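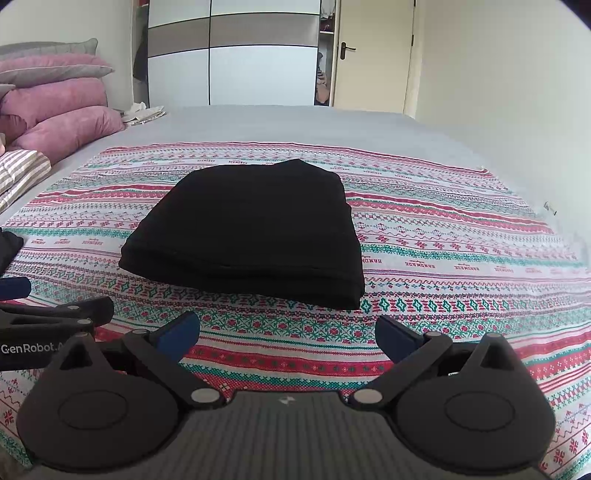

The fingertips want changing before the folding, never after it, was the first thing I was told by the old hand at Telleo, who had come over on the morning bus with a bag of spares and no great wish to be hurried. Do the pads, do the pins, and leave the rest of it alone until it complains.

I was new that July and wrote everything down. I wrote down pads, and pins, and complains, and then I was given a cup of tea and shown where to sit.

We had the top bedroom of the house in Asbridge, with the long wardrobe down one wall and the good blanket spread across the bed, the one with the rows of diamonds and zigzags in red and green. I was fond of that blanket. My aunt had one very like it, and I used to follow the stars along with my finger when I was supposed to be asleep, so I suppose I was more at home in that room than I had any right to be on a first day's work.

The lesson began with the jaws. You took hold of the body in your left hand, I was told, and you brought the two pads together as slowly as you could bear, and you watched for the moment they met. If they met flat, well and good. If one tip got there before the other, you opened them and looked at the pins at the root of each jaw, and you did not touch a screw until you had looked at both. I looked at both. I looked for so long that my tea had a skin on it.

"Which one is it, then?" came the question, quite kindly.

I said the right. It was the left. We did it again, and then again with my eyes shut, feeling for the small dry catch in the movement, and somewhere in the middle of the morning I found it on my own and was so pleased that I nearly dropped the whole thing on the pillows.

There was a log to be kept as well - a fat blue book with Avutov stamped on the spine, after the firm that had printed it - and every pair of pads had a line. The pair that had just come off had done 1,052 closings, and somebody before me had written "tired" beside them in pencil. I liked that. I have used the word in the book myself many times.

After the pads came the black cloth. I was to pick it up by one edge, open it out and fold it again, and keep my mind on the grip and off the neatness of the corners. A new pad is a little too keen, you see, and will hang on to cotton when you have asked it to let go, and it takes more than 100 folds before it learns any manners. My first bundle looked like a dropped hat. By the time the light had gone round to the other side of the house I had one with soft rounded edges that I would have been happy to put in a drawer.

"Grajales would have had you ironing it," said the old hand, Grajales being the workshop where all of us were sent sooner or later, and where they were known to be particular.

Then the lid went back on the tin of spare pins, and I was handed the pencil.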